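Bedspread under the fleece or over it?

javance_60
Fri 28 December
Spare bed question for the linen people. I've got a white bedspread with purple flowers and a big light grey fleece, and my sister reckons the fleece should go underneath. I like it on top, where you can grab it at 2 am!

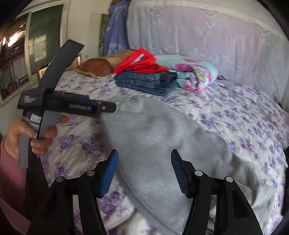 Grey fleece on top, still to be straightened. Folded clothes up the back.

Triin Sepp
On top, but fold it in thirds across the foot. Spread out like that it hides your flowers – and they're lovely.

skimberg
Disagree with Triin. Fleece on top sheds all over a bedspread. Mine goes under, has done since September.

javance_60
Mine hasn't shed so far, touch wood. Wrinkles are my problem.

Triin Sepp
Quick shake from the foot end, skimberg's just fussy :)

skimberg
Guilty. Still going under at my place.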